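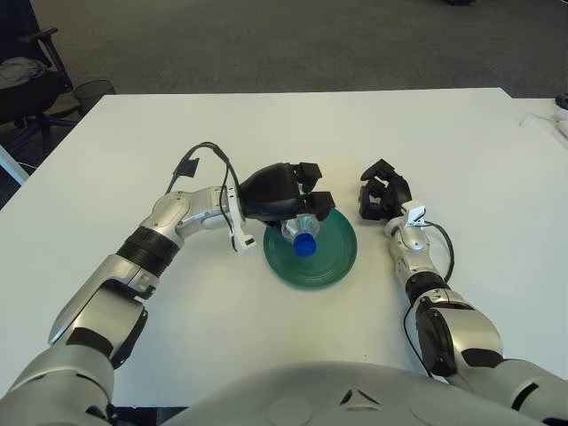 How Sonusstead Sounds: A Study of Noise in a Shared Study Building

Introduction

When I started at Sonusstead I could not work out why I got so much reading done in one room and so little in the next. They had the same desks and the same light, and yet an hour in one felt like an afternoon in the other. My project grew out of that small puzzle, and I have enjoyed it far more than I expected to (my flatmates have heard plenty about it!).

What I did

I chose two rooms, Orex and Koo. Orex has carpet throughout, while Koo has a hard floor and a lovely high ceiling that everyone admires and that does terrible things to a dropped pencil case. Over 8 weeks, finishing in December, I took 585 sound readings with a borrowed meter, always from a seat near the middle of the room. I also put out a short survey and was delighted to get 130 replies, some of them running on to the back of the page.

What I found

Koo was the louder room at nearly every hour, which I had guessed. What I had not guessed was how little people minded a steady hum. The complaints were nearly all about sudden sounds - a chair scraping, a door left to swing, one half of a telephone call. Several people wrote that they could read happily through chatter but lost their place completely when a single voice rose above it.

The quietest readings came from Orex in the early morning, and oddly enough a few people told me they found it too quiet then, and went off to the Musen café to work instead. I have some sympathy with them.

Problems along the way

My first 2 days of readings had to be thrown out as I had left the meter on the wrong setting. I also wish I had asked people how long they usually stay, as I suspect the answers would differ a good deal between a quick visit and a whole day.

What I would suggest

Felt pads on the chair legs in Koo would be cheap and could go on in an afternoon. A slow closer on the door would help too. I would leave the ceiling alone.

Report handed in February 18, 2021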